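## 4. Avaliação do kit Bundix em tarefas de pintura

O kit Bundix, comercializado pela Vosley, reúne garra de dois dedos, câmera de punho e software de gravação de trajetórias. A avaliação foi feita no laboratório de Ilville, em outubro, com a configuração de fábrica e sem ajuste dos ganhos de força. A bancada tinha tampo branco e tecido branco ao fundo, e a tinta azul-escura ficava num prato quadrado raso. Foram executados 400 ciclos de aproximação, divididos entre o trajeto até o prato e o trajeto até o papel.

**Figura 1.** Braço em movimento junto ao prato de tinta, com o pincel à direita.

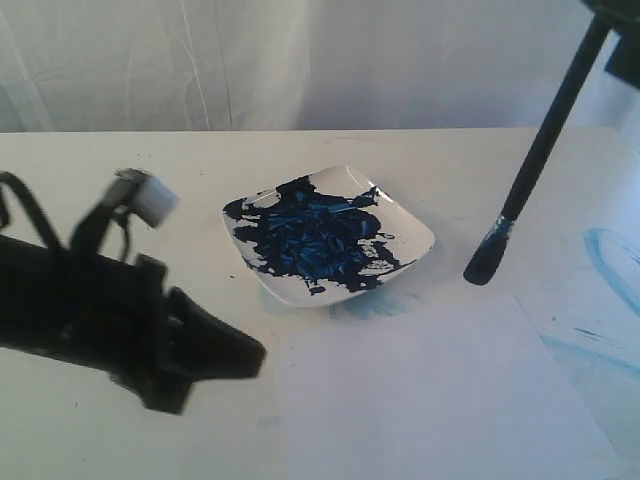
### 4.1 Preensão de hastes finas

O manual recomenda o kit para cabos cilíndricos, mas não informa o diâmetro mínimo. A dificuldade principal foi alinhar a haste com o eixo dos dedos antes do fechamento. Na Figura 2, a haste preta sobe entre os dois dedos a partir de papel-alumínio amassado. O anel prateado na parte superior é um ponto de referência de bom contraste, embora o brilho do alumínio prejudique a segmentação automática.

**Figura 2.** Haste e papel-alumínio vistos pela câmera de punho. 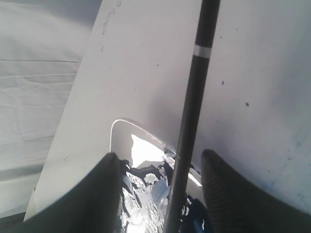 A Vosley respondeu que o alinhamento deve ser feito com a exposição da câmera em modo manual, opção que estará ativa por padrão na próxima versão do software, e que a perda de segmentação em superfícies metálicas já consta da lista de limitações conhecidas. A recomendação foi adotada nos 55 ciclos finais.

### 4.2 Referência de posição sobre o papel

**Figura 3.** Garra e folha na vista da câmera de punho. 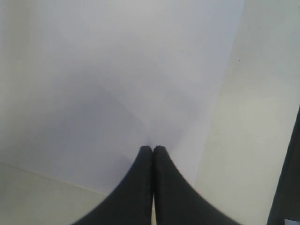 A calibração entre câmera e garra foi repetida no início de cada série, pelo procedimento Keskin incluído no kit. O procedimento pede um ponto visível da própria garra e uma borda reta no plano de trabalho. Com os dedos fechados, como na Figura 3, o encontro das duas pontas serve de ponto da garra, e a borda direita da folha, que contrasta com o tom creme da superfície, fornece a reta. A folha lisa não oferece outras marcas, de modo que a rotação é estimada apenas pelas bordas. O software aceita essa configuração sem aviso, e o manual deveria indicar o erro angular esperado nesse caso.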